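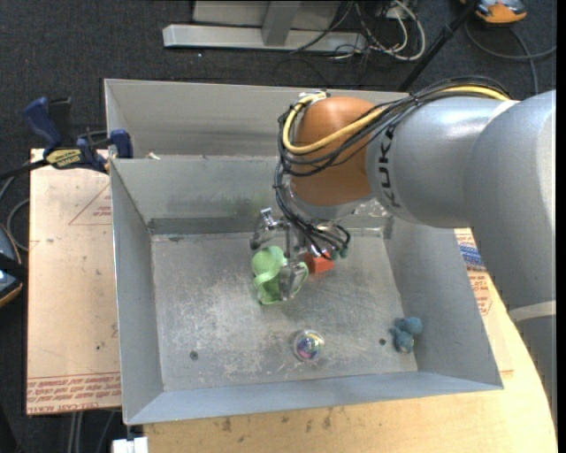
Figure 1. A plastic mug in light green, handle to the left.

Borrow, Drink, Bring Back: Cutting Down on Paper Cups at Faner College
Melquiades Jaramillo
Environment and Society, second-year project

1. Why I picked this

I drink a lot of tea. In my first year I bought nearly all of it from the Helletti, the café on the ground floor of the Stusine building, and every cup went in the bin on the way into lectures. When we were asked to choose a project on waste in daily life, I knew straight away what mine would be!

The question I set myself was a simple one. If people could borrow a proper mug for free and leave it somewhere handy afterwards, would they do it, and would the café get through fewer paper cups? I also wanted to know what puts people off. Plenty of students I spoke to already owned a reusable cup and most of them had left it at home that day.

2. Background

Paper cups look easy to recycle but usually have a thin plastic lining to stop them leaking. The lining has to be separated from the paper, and an ordinary paper bin doesn't lead to anywhere that can do it. At Faner they go in general waste along with the lids.

The Helletti already takes a bit off the price if you bring your own cup. It is a good offer and it is written on the board behind the till, but it is in small chalk letters underneath the soup. Before I started, I asked people in the queue if they knew about it and got a lot of blank looks.

3. What I did

The café manager let me see the stock sheets, which show how many paper cups are opened each week. In the two weeks before the trial the café used 3151. That became my starting point, and I chose weeks with a normal timetable so that it would be a fair match for the trial weeks in October.

Then came the fun part, collecting mugs. I put up a notice in Paewai, the hall where I live, and left a crate beside the post room. Within days it was full. People gave football mugs, wedding mugs, camping mugs, a mug in the shape of an owl (very hard to wash) and a great many plain ones. I put a dot of nail varnish under each so that we could tell them from the café's own crockery. Anything chipped I kept back for the pen pots in the art room.

The mugs stood on a shelf next to the till. You took one, handed it over with your order, and put it afterwards in one of the return crates: there was one by the Stusine main doors and another outside the library. No deposit, no app, no name taken. I emptied the crates at 4 pm and everything went through the café dishwasher. At the till, staff made a pencil mark for each borrowed mug.

I also ran a short paper survey, left on the café tables with a box to post it in.

4. Results

The trial ran for two weeks. Mugs were borrowed 520 times, far more than I had dared to hope for. The first few days were slow, and then it picked up once the shelf was moved to the front of the queue. Where it stood at first, you only saw it after you had ordered.

Paper cup use went down over the same period, but by less than the number of loans. I think some of the borrowers would have sat in and used a café cup anyway, so swapping to one of ours saved nothing. I should have asked staff to mark takeaway drinks separately and I would do that if I ran it again.

I got 192 survey forms back. The reason people gave most often for not borrowing was the lack of a lid. They had stairs to climb and a laptop under one arm, and I can see their point. The next was not being sure the mugs were clean. Several people said they liked choosing one, and one wrote "I came back for the owl". Light plastic mugs were popular with those walking any distance, while the heavy china ones stayed on the shelf until the rest had gone.

Losses were lower than I expected. Some mugs vanished for days and then came back in a batch, and I found a few on windowsills on the top floor of Stusine, where there is no return crate.

5. What I would change

Put a third crate on the top floor. Ask for lids, or buy a small set of silicone ones that fit most sizes. Put up a sign saying that every mug goes through the dishwasher, as that one line would have answered a lot of worries. Rewrite the chalkboard too, with the discount above the soup!

The washing needs proper thought. I did the 4 pm round myself and loved doing it, but it took most of an hour and clashed with a seminar. The Helletti staff have offered to empty the Stusine crate when they take out the bins, which leaves the library one to sort out.

6. Thanks

Thank you to everyone at the Helletti for the pencil marks and the dishwasher space, and to Paewai hall for emptying its cupboards. The shelf is still up at the time of writing, and the crate by the post room is open for more mugs.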